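Home | Threads | Tags | About
Last updated February 2021

Notes on gathering demonstrations with a hand-held gripper, thread, 1/17

Starting position over the paper, jaws open, nothing between them.

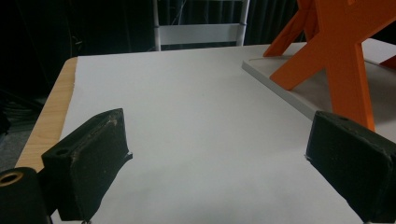

Why record demonstrations by hand when a scripted controller could run the same motion all night? Scripted motion gives you the same approach over and over, and the policy learns that one approach. A person varies speed, angle and recovery without being told to, and the recoveries are the part we are short of.

2/ Target for this batch is 3000 episodes. The previous batch, recorded in January, was smaller and went to Arnano for training. It did fine on straight approaches and badly on anything that began with the gripper rotated.

3/ So start poses are now drawn from a list. The operator reads the next line, moves to that pose, holds still for a second, then starts. The hold gives us a clean segment boundary. Without it the splitter guesses, and it guesses late.

4/ Episode length is capped at 20 seconds. Anything longer is usually two attempts stuck together. We split those by hand if the first attempt is usable and bin them if it isn't.

5/ Failed grasps are kept. They get a flag and stay in the set. Whether they go into training is a decision for later and a different config file.

6/ White paper under the work area. It makes the finger edges easy to segment and hides the wood grain, which the January model had latched onto. Replace the sheet when it creases. A crease is a feature as far as the encoder is concerned.

7/ The paper does bring its own problem. With auto exposure on, the brightness shifts whenever the fingers come in close. Exposure is now locked at the start of each session. White balance too.

8/ Calibration: open fully, close fully, open fully, before the first episode and after every 70. Width is read from the image, so any slop in the finger mounts ends up in the labels. Check the screws first if the closed reading wanders.

9/ Somebody asked about cleaning the fingers. We don't, beyond a brush now and then. Dust changes the look slightly over a session and I would sooner have that variation in the data than out of it. Grease is another matter. Wipe it off.

10/ Labels. Onier takes one line of text per episode, lower case, verb first. "place block on sheet", no colour words unless there are two of the same thing. Half the mess in the old set was three spellings of grey.

11/ Rejects so far: 59. Most are tracking loss from moving too fast near the end of a reach. A few are operators talking to someone and forgetting to stop the recording.

12/ Tracking loss is worst when the view is mostly plain paper. Leave something with edges in the upper part of the view. Furniture works. Do not tidy the background between sessions to make it match, we want it to drift.

13/ Drondemix handles the upload and checks timestamps. If the image and motion streams disagree by more than one sample, the episode is held back. Do not edit the timestamps to get it through. I can tell.

14/ Operators rotate after each calibration block. Hands get tired and the motions get small and cautious, then the policy gets small and cautious.

15/ Left-handed recordings are underrepresented. If you are left-handed and on the roster, take the extra slots. Same pose list, no mirroring in software please, the lighting doesn't mirror.

16/ Validation split is by session, never by episode. Two episodes recorded a minute apart are near enough the same data, and the score will flatter you.

17/ Quezada has the pose list and the current reject log under the shared folder. Next post when the batch is through the checker.

Older posts | Newer posts | Back to top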